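Inspection sheet — chores bay, Zetcombe workshop
Date 3/7/25
Done before first run of the day and again after lunch. Comments typed up from the clipboard, sorry about the state of them.

Purpose, for anyone new: we're finding out if the two arms can do ordinary jobs without a person stood over them. Household side (wiping, folding, unloading a rack, sorting cutlery) and shop-floor side (holding small assemblies, fitting caps, sweeping the bench). This sheet says whether it's safe to let them try. Whether they're any good at it goes in the notes at the bottom.

Marks: **OK** / **WATCH** / **STOP**. A STOP means the bay stays off till it's signed.

## 1. Before power

- [x] Floor clear inside yellow line — OK. Moved a bucket.
- [x] Stop buttons, all four — OK. The one by the sink is stiff. Works, but you have to lean on it. Reported in April and still stiff. **WATCH**
- [x] Gate switch — OK, drops power with gate open a hand's width
- [x] Cables off the floor — OK
- [ ] Sign on the gate — fallen off again. Tape no good on that paint, needs screws
- [x] Water isolated unless it's a wet job — OK
- [x] Fire blanket on its hook — OK
- [x] First aid box — plasters low

Comment: someone is hanging coats on the gate. Please don't, it pulls the latch and then the switch thinks it's shut when it isnt quite.

## 2. Arms

- [x] Base bolts, both — OK, paint marks line up
- [x] Joint covers — OK on left. Right elbow cover has a hairline crack, same length as last sheet. **WATCH**
- [x] Slow jog each joint — OK, no grinding
- [x] Force limit test against the foam block — OK both
- [x] Home position — right arm a touch off, re-homed, fine second time
- [x] Speed set to low for mixed days — OK

Comment: the Plutar software came up with the old speed setting after the restart. Second time it has done this. Check it EVERY time, don't trust the screen from yesterday. Should be 20 per cent for anything with a person in reach. Was showing full. Put back by hand.

## 3. Fingers and pads

The part people skip. Do it with the power off and a torch, and look from underneath as well as from the top. Most of the marks are underneath.

- [x] Pads seated, no gap at the join — OK
- [x] Scuffs — present on the black finger, near the lower end. Surface only as far as a fingernail can tell. **WATCH**
- [x] Seam round the cap — OK, not lifting
- [x] Metal edges near the grip — OK, nothing sharp to touch
- [x] Wipe down — done, damp cloth, no spray
- [x] Spare pads in drawer — one set left, order more

Comment: scuffs are wear I think. Namorer pads are meant to last longer than the ones before, and we are at 849 cycles on this set. If the patch gets bigger than a thumbprint, swap. Don't wait for the next service.

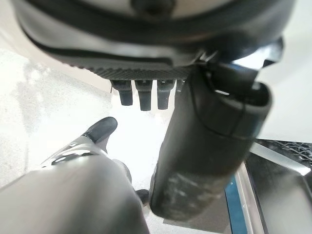
*Item 3, wrist view. Black finger up against the round part, grey patch near its lower end. Small pegs to the left.*

Small rubber parts get their own line on the sheet from now on. They are easy to nip and easy to pull off, and an arm won't notice it has done either. A person feels a bit of rubber give. These go by force and position, and soft rubber barely shows up in the force reading. So after any job with feet, pegs, bungs or seals:

- [ ] Look at every rubber bit for nips or tears
- [ ] Look on the bench for bits come loose
- [ ] Look between the fingers, bits stick there
- [ ] Note which part it was

Left unticked, it's for after the run.

## 4. Bench and parts

- [x] Bench wiped, no grit — OK
- [x] Trays clipped in — OK
- [x] Nothing balanced on anything else — had to move a mug
- [x] Lighting — too bright if anything. Glare off white surfaces upsets the wrist cameras. Tilted the lamp away a bit. **WATCH**
- [x] Sharp tools out of reach of both arms — OK. Knives locked up, household jobs use the blunt set only
- [x] Glass — none in the bay today. Keep it that way till the grip test passes twice running

Comment: the Dimitrov trays fit, the older ones rock. Bin the older ones or mark them up for the stores, I don't mind which.

## 5. Job by job — is it safe to leave it to get on?

| Job | Person needed? | Comment |
|---|---|---|
| Wiping a flat worktop | In the room | Good. Misses corners. Doesn't know the cloth is dirty |
| Folding towels | In the room | Slow, harmless |
| Folding shirts | In the room | Gives up on sleeves |
| Unloading plastic plates | In the room | Fine one at a time. Not when nested |
| Unloading china | At the gate, hand on stop | Not yet |
| Sorting spoons and forks | In the room | Fine, bit noisy |
| Holding a part from below while the other arm works | At the gate | Holds well. Pinch risk when it re-grips |
| Fitting rubber caps | At the gate | See item 3 |
| Sweeping swarf | Not allowed | Brush flicks it past the line |
| Anything hot | Not allowed | No change |

Pinch risk on the holding job is the one I'd worry about. When it shifts its grip the fingers open then close quicker than you'd expect, even on low. Don't reach in to help. Everyone wants to reach in and help, it looks so nearly right. Press stop, then reach in.

## 6. After the run

- [ ] Arms parked, power off, key out
- [ ] Rubber check as per item 3
- [ ] Pads wiped
- [ ] Cycle count written in the book
- [ ] Any drops written down, including ones that broke nothing
- [ ] Gate shut, coats elsewhere

## General notes

Got asked again when these could go in an ordinary kitchen. From the safety side, no, and not close. The bay works becuase we clear the floor, lock the knives, fix the lamp and keep the cat-and-toddler sort of problem outside a gate. A kitchen has none of that. Worktop wiping I would allow at home with somebody in the room, at this speed. Spoons too. The rest I wouldn't sign.

Shop floor is further along. Same part, same place, same tray, person on the other side of a line. The holding job could go over to the main floor once the re-grip is slowed down and we've had a clean stretch. I've asked for over 2,000 cycles with no nips and no drops before that goes on a proper bench. People have said that's a lot. It's a week or two of running — can be done while everybody argues about it.

Outstanding:

1. Stiff stop button by sink. Before anything else
2. Speed setting after restart. Ask Plutar, in writing this time
3. Right elbow cover, order one
4. Screws for the gate sign
5. Pads
6. Plasters

Result: **cleared to run, low speed, jobs in the table only.** Re-check after lunch. If the elbow crack has grown at all it's a STOP, don't ring me to ask.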